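4. Setting up a work table under the mezzanine

These steps cover the Parry folding table in a shared hall or studio. Read section 3 (Unpacking) first.

4.1 Choose a position with daylight from one side. Leave 900 mm clear on each long side for people to pass.

4.2 Keep the table away from columns. The legs swing out further than the top while they are being opened.

4.3 Lay the table face down on a blanket. Open one pair of legs until the catch clicks, then the other pair.

4.4 With one person at each end, turn the table on to its feet. Do not drag it.

CAUTION: Keep fingers clear of the hinges. Do not lift the table by the catches.

4.5 Turn the adjustable feet until the top stops rocking. Check it again after the first hour of use.

Note: Tables supplied before December have fixed feet. Packing pads can be ordered from the Doddale parts list.

4.6 Switch on the lights both under the balcony and in the main ceiling before work starts. Daylight from the windows will not reach every table evenly.

4.7 Hang nothing from the balcony railing above a table in use.
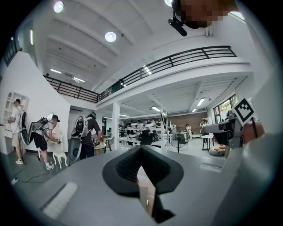

4.8 Where several tables are set out, put the first one nearest the wall and work outwards. Leave 200 mm between table ends, or join them with the Lemimham clip (sold separately).

CAUTION: Do not sit or stand on the table. Clips must be removed before any table is moved.

For folding and storage, go to section 5.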